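How I Set Up a Produce Stand Cell Without Breaking My Own Rules
Posted 06/10/2025 by Ha-neul Ji
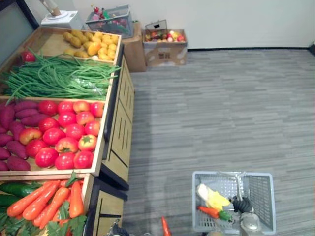

The practice stand at Stotham, with one gripper in the shopping basket.

I've been writing house rules for our grocery picking setup since July, and people at the Bremden site keep asking me for a copy. The real copy is a mess of crossed-out lines, so I typed it up properly. It covers a two-armed robot working a tiered produce stand with a basket on the floor. If you're running something bigger or faster, you need your own risk assessment before you borrow any of this!

Step 1. Mark the reach before you stock anything

Run both arms out to full stretch with the grippers open, at the slowest speed you have, and tape the outline on the floor. Then add 24 inches all the way around. That's our number, for our speed, and you should work yours out from your own stopping distance. Anything a person might want to grab in the middle of a run goes outside the tape. I'm strict about spare stock, because boxes creep forward over a week.

Step 2. Keep the lane between stand and basket clear

I want bare carpet between the foot of the stand and the basket. No cables, no clipboards, no dropped beans. If something falls in there while the arms are live, it stays there until you've stopped the run. I know it's one carrot. Stop anyway.

Step 3. Check the bins

Look for bags and loose wrapping first. Clear plastic is the one I miss most (it hides beautifully in a heap of long green beans), and it can snag on a finger and come along for the ride. Some of our tasks leave a bag in on purpose, and then it has to be written on the task sheet. If it isn't on the sheet, take it out.

Next, strays. A tomato in the potato bin is fine if the task calls for a mixed bin. Otherwise put it back with its friends. Let the long stuff hang over the front if you like, but not down into the tier below, or you'll pull up two vegetables when you asked for one.

Step 4. Set the force limit for the basket, too

Everybody sets grip force for the tomatoes and forgets the basket. Ours is plastic with little holes all over the walls, and a ribbed fingertip pressed against the inside can drag the whole thing sideways. We keep a separate limit for wall contact. Bang, our task software, lets you save it per object, so name it something obvious. Mine was called "test7" for ages and I got a very fair talking-to about it.

Step 5. Hands and stop button

One person holds the stop. That person does not restock, film, or answer the phone. After 28 runs we swap, and we take 5 minutes before starting again. To go inside the tape, say it out loud, wait for "stopped," and check the light yourself.

Step 6. Write it down

Every stop gets a line in the log, even the silly ones. Date, task, which arm, what was in the gripper. The Clellden folks use a shared spreadsheet and I'm on paper still. Either works as long as the next shift reads it before powering up.

Next one will be about the scale, once I've settled on how often to check it.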